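Tundodon wall-care arm
Commercial interiors range

The Tundodon takes over the overhead and high-wall part of a cleaning shift. It works from a wheeled base with a two-finger gripper, and each site is rehearsed in simulation before the unit is delivered.

Price: $1780 per month, service included
Base width: 80 cm
Operator training: 2 days 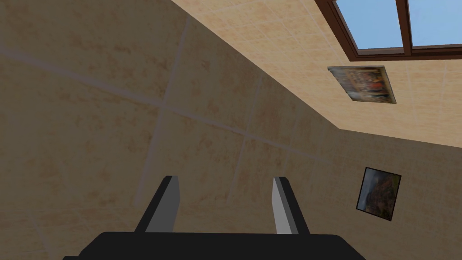 Staff who used to spend the shift on ladders now set the route, change the pads and check the finish. Jovita Ventura, site supervisor at Titport, moved two of her cleaners to day hours after the changeover - same pay grade, same crew. Hand work around artwork and window frames stays with the crew.

Pads and spare fingers are sold separately. For a site visit, ask for Keith Inskip at Heiskanen.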